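Keeping older machines in service: a conversation with the workshop supervisor at Harmont

The equipment workshop at Harmont occupies two rooms on the ground floor, next to the loading door. Desktop computers arrive there from offices and reading rooms in all departments, and most of them leave again in working order. The supervisor, who has been in post for ten years, agreed to speak to the staff bulletin on a Tuesday afternoon between deliveries.

Asked what the workshop does on an ordinary day, the supervisor began with the paperwork. "Every machine gets a sheet before it gets a screwdriver. We write down where it came from, what the user reported and whether the drive has been removed for safe keeping. If the sheet is missing, the machine waits on the shelf by the door."

The workshop handled 500 desktops last year. Of these, the greater part needed little more than cleaning, a new battery or an extra memory module. The remainder were taken apart for spares, which are tested and stored in 28 labelled drawers along the back wall. A contract with Telteo covers the recycling of whatever cannot be used again.

The supervisor was keen to correct the impression that repair is chiefly a matter of finding the broken part. "A good deal of it is cable work. Someone has been in before us, perhaps years ago, and has put things back in a hurry. A plug that is only half seated will give you a fault that comes and goes, and people will replace three good parts before they look at it."

New technicians spend their first four weeks on dismantling alone. They are taught to disconnect power, hold the bare metal of the case and take out memory before anything else. Processors come later, and only under supervision. "I let them open and close the bracket with nothing in the socket until they stop being afraid of it," the supervisor said. "Then I tell them to be a little afraid of it again."

The bulletin asked whether it would be simpler to buy new equipment. The supervisor replied that the question is raised every December, when budgets are drawn up. Harmont did replace the machines in the Grecu reading room, where the catalogue software demanded it. Elsewhere the older desktops remain adequate for letters, timetables and stock records – "and they are pleasant to work on, with room for your hands".

There are plans to open the workshop to trainees from the Bistimska site in the spring, with places for four at a time. The bench lighting will be renewed first, and a second set of hand tools has been ordered.

Dell desktops are used for much of the bench teaching, and the supervisor likes to start with the board in place and the cables still attached. With the processor out and both memory slots empty, a trainee can study the lifted bracket, find the round coin-cell battery between the expansion slots and follow the thick black bundle down through the case. "I ask them to trace the red, orange and yellow wires by eye first," the supervisor said. "They may touch them when they can tell me where they go."
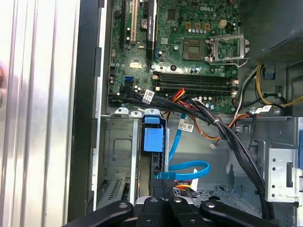
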